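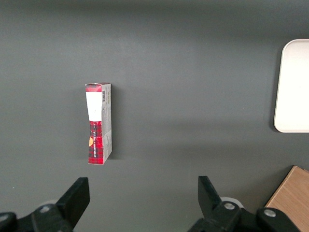 Can You Believe a Box?

Last updated: 2020-07-09

A box can't speak, but it spends all day telling you things. It tells you what's inside, how much there is, who made it, and how happy you're going to be once you open it. Some of that is worth knowing. Some of it is just showing off. If you want to be good at putting things away, or at shopping, or at not being fooled, you need to learn which parts are which.

Start with the front. The front of a box is the part that wants to be picked. It gets the bright colors, the checks and stripes, the big picture if there is one. Does a red plaid pattern mean the thing inside is cozy? Does it mean it came from Scotland? No. It means somebody at the company liked red plaid, or thought you would. You can print plaid on a box of nails.

Words on the front need watching too. "New" compared with what? "Better" than which one? If a box of Luto crackers says "bigger crunch," try asking how anyone measured a crunch. I have never found the answer printed on the side.

Now turn the box. The sides and back are usually where the dull stuff goes, in tiny letters, and the dull stuff is the good stuff. Look for the amount. Suppose a Zaverix bead kit says "tons of beads!" on the front and "232 beads" on the back. Believe the back. It's a real number that you could check if you had a free afternoon, and 232 beads do not weigh a ton.

What about the barcode?

People will tell you the black and white stripes hold the price. I'd doubt that. On most things you buy in a store, the stripes stand for a row of numbers, and the numbers only say which product it is. The scanner reads them, and the store's computer looks up the price. That's how a store can change a price overnight without printing a new box. Stripes don't tell you if the thing is any good, either.

Does a big box mean a big thing?

Sometimes. But a tall, narrow carton can look like it holds more than a short, fat one, even when they hold exactly the same. Your eyes like height. Try it with paper. Roll one sheet into a tall tube and another the same size into a short, wide tube. Stand them up, fill the tall one with dry cereal, then tip that cereal into the wide one. Which held more? Make a guess before you pour, and write it down so you can't change your mind later.

Putting boxes away

Grown-ups like to say "a place for everything." Fine, but which place? A drawer is only helpful if you can remember what you put in it. A cabinet with eight tiny drawers sounds wonderful and can be a terrible nuisance, as you'll open seven of them looking for the tape. Two drawers may be plenty.
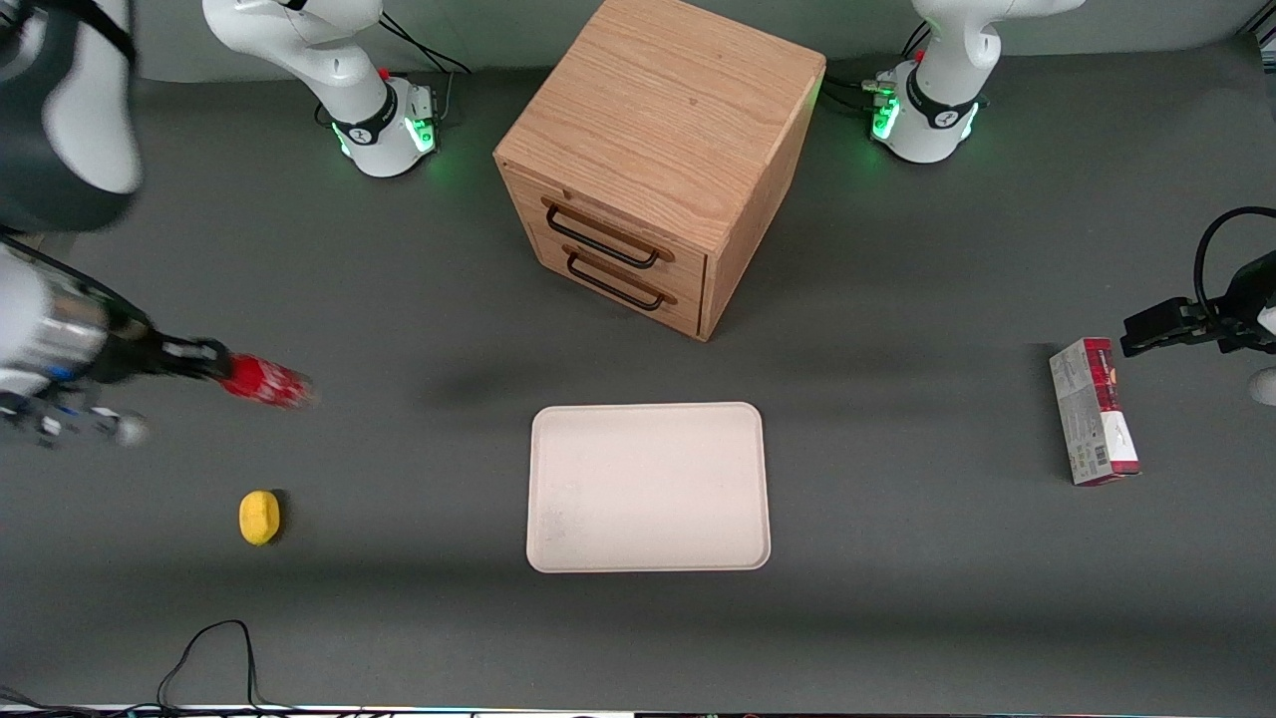

Two drawers, two long handles, and wavy wood grain across the top of the cabinet.

With two drawers you can make one simple rule. Things you use a lot go in the top one. Things you hardly ever use go in the bottom one. If you can't decide, wait a few days and see if you went looking for it.

Before you put a box in a drawer, measure it. "It looks like it'll fit" has fooled plenty of people. Remember that a box has three sizes (height, width and depth), and that one standing up may be too tall when the same box lying down slides right in. Check the label first, though. Some boxes have an arrow and the words "this side up," and that is one bit of printing I would believe.

And does the box need keeping at all? An empty one takes up as much room as a full one. If you fold it flat, it takes up hardly any.

Try it yourself

Find a box at home and ask if you can borrow it. Write down one thing it says that you could check with a ruler, a scale or by counting. Then write down one thing it says that you couldn't check no matter how hard you tried. The second one is often in bigger letters.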